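# La pinza que decía tener un trapo

26 de septiembre de 2020

Llevo toda la semana discutiendo con una pinza. Gana ella, que tiene más paciencia y no cena.

Pongo en antecedentes a quien llegue de nuevas. Desde abril trabajo en Rindilum, que es el nombre pomposo que le pusimos a un brazo que debe limpiar mesas. La tarea en la que estamos cabe en una servilleta: hay un charquito de café, hay un trapo, el brazo coge el trapo, lo pasa por encima del charquito y lo deja donde estaba. Un niño de cuatro años lo hace mal en cinco segundos. Nosotros lo hacemos mal en 55.

El martirio empezó con un mensaje en la pantalla: «objeto sujeto». Muy bien, enhorabuena. Solo que el trapo seguía en la mesa, hecho un gurruño, y la pinza estaba abierta y a bastante altura. Aun así el programa dio por bueno el agarre, se fue hasta el café y limpió el aire con mucho esmero, pasada de ida y pasada de vuelta. Luego abrió unos dedos que ya estaban abiertos, volvió a su sitio y anotó un éxito en el registro.
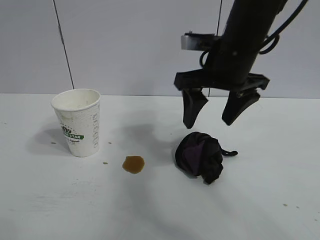

Lo primero que hice fue echarle la culpa a la visión, por costumbre. La visión siempre parece culpable. Un trapo oscuro y arrugado no tiene forma de nada, y la correa que le sale por un lado tampoco ayuda: en más de una ocasión el sistema ha decidido que el mejor punto de agarre era precisamente ese lacito. Me pasé una tarde entera mirando nubes de puntos, cambié umbrales, los volví a dejar como estaban y conseguí exactamente el mismo fallo con números más bonitos.

Después le eché la culpa al cable, que es la segunda costumbre de la casa. Lo desconecté, lo soplé (no sirve de nada, pero consuela) y lo conecté otra vez. Igual.

La pista estaba en el registro, en una columna que casi nunca miro. El controlador de la pinza, un Morikawa que compramos de segunda mano a un taller de Pendport, devuelve la apertura en cuentas: 0 con los dedos cerrados, 2.000 con los dedos abiertos del todo. En cada uno de los agarres imaginarios ponía 1.334. Ni una cuenta arriba ni una abajo. Y nuestro código, escrito por alguien que no voy a nombrar porque soy yo, decidía que había objeto con una regla de lo más inocente: si ordeno cerrar y los dedos se paran antes de llegar a cero, es que hay algo en medio.

La regla es razonable mientras los dedos se muevan. Lo que pasaba era que el controlador perdía la comunicación un instante, repetía el último valor que recordaba y, de paso, se tragaba la orden de cerrar. Para mi código, unos dedos quietos en 1.334 eran unos dedos apretando un trapo gordísimo. Para el resto del universo eran unos dedos sin nada.

Hasta aquí, una avería cómica. Lo que me quitó la gracia fue lo siguiente.

Convencido de que aquello estaba muerto, metí la mano para recolocar el trapo. No pulsé la parada de emergencia, porque total, si no responde. La tengo a un palmo del teclado, roja, enorme, diseñada para que la encuentre hasta alguien como yo. En ese momento la comunicación volvió y el controlador, muy cumplidor, ejecutó lo que tenía en la cola: cerrar. Me pilló la manga. Un poco más adentro y me pilla los dedos, y esta entrada la estaría dictando.

La fuerza de cierre estaba al máximo, claro. La subí yo en primavera porque los trapos se le escurrían, y escribí al lado un comentario que dice «provisional».
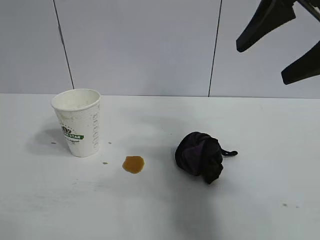 Los arreglos, por si alguien de Flusstead o de más lejos tiene el mismo cacharro:

- La cola de órdenes se vacía al perder la conexión. Si la pinza vuelve de entre los muertos, vuelve sin recados pendientes.
- Cada lectura lleva ahora marca de tiempo. Si es vieja, el programa se para y se queja en vez de inventarse un trapo.
- Para dar por bueno un agarre hacen falta 2 cosas: que los dedos se hayan movido desde la orden y que la corriente del motor haya subido.
- Fuerza de cierre a la mitad. Al trapo le sobra, y a mi manga también.
- Nadie mete la mano sin la parada pulsada. Lo he escrito en un papel pegado al monitor, con mi letra, dirigido a mí.

El último punto es el que más me cuesta, y no por falta de convicción. Son dos pasos más cada vez que hay que colocar algo: pulsar, mover el trapo, soltar, rearmar, esperar a que el brazo haga su pequeño examen de conciencia. En una tarde de pruebas eso se repite hasta el aburrimiento, y el aburrimiento es justo el estado en el que uno piensa que total, si no responde.

También he tenido que repasar los registros antiguos en busca de otros éxitos falsos. Han aparecido unos cuantos, entre ellos el mejor intento de la temporada, uno que enseñé con cierto orgullo. Lo he borrado de la tabla y la media ha bajado lo suficiente para que no la ponga aquí.

Con los cambios puestos, la pinza ya no presume de trapos que no tiene. Ahora se para y suelta «lectura caducada» cada vez que la conexión tose, que es bastante más a menudo de lo que yo creía. Sospecho del conector de la muñeca. He pedido otro a Pendport y, hasta que llegue, limpio las mesas a mano.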